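Dranstead Bin

The Dranstead bin is a type of open-topped metal container used for holding small goods in workshops, stockrooms and, against the advice of most people who have tried it, kitchens. It takes its name from the town of Dranstead, where the first ones were pressed by the firm of Kotian. The town has since put a bin on its welcome sign, having considered and rejected the river.

History

Kotian began as a maker of roof gutters and turned to bins after a wet June in which it sold no gutters at all, its customers having decided that the existing ones were clearly not worth replacing. The first batch ran to 1000 bins. Early models had no rim, and the firm's catalog described the bare edge as "crisp." A rolled rim was added the following year, along with a line in the catalog praising its comfort.

A rival firm, Hilalus, brought out a nearly identical bin at a lower price. The two companies spent 2 years in court over the shape of the corners. The judge found that both had copied it from a bread pan.

Sizes and naming

The standard sizes are known by number. The No. 54 is the most common and will fit a normal shelf. The No. 475 is the largest and will not fit a normal door, a fact that came to light after delivery. The numbers do not refer to length, width, volume or weight, and the firm's own price lists give three different accounts of where they came from. Collectors have settled on a fourth.

Use 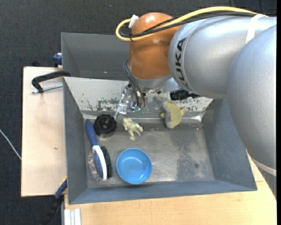

Bins were first sold to hardware stores, which used them for nails and hinges and later for whatever had been in the nails and hinges drawer. Schools bought them for lost gloves. In the village of Dedow they are still raced down the main street each summer, empty, under rules that run to more pages than the race has minutes.

Stacking is possible but loud. Later models have a lip meant to stop one bin from sticking inside another, and owners generally keep a mallet nearby.

See also

Bread pan
Gutter
Dedow Bin Race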